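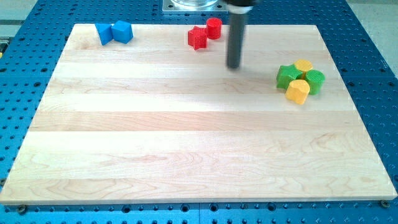

Filtard Update Adds Online Play to Dridness

Version 2 of Dridness is available to all owners as a free download beginning in July. The update introduces online matches for up to four players, a feature members have requested since the party game was released by Beaudoin.

All 19 minigames may be played online with the exception of Bundus, which depends on players passing a single controller and remains limited to local play. Scores earned online count toward the season table. Players who reach 3,000 points receive an additional costume set, and points already earned in local matches carry over.

The update also corrects a fault that ended the lantern race early when two players crossed the line together. Such races are now recorded as a tie.

Filtard thanks the 287 members who took part in the spring trial. Reports of further faults should be sent to Sheyla Chávez, member support, with the version number and the name of the minigame concerned.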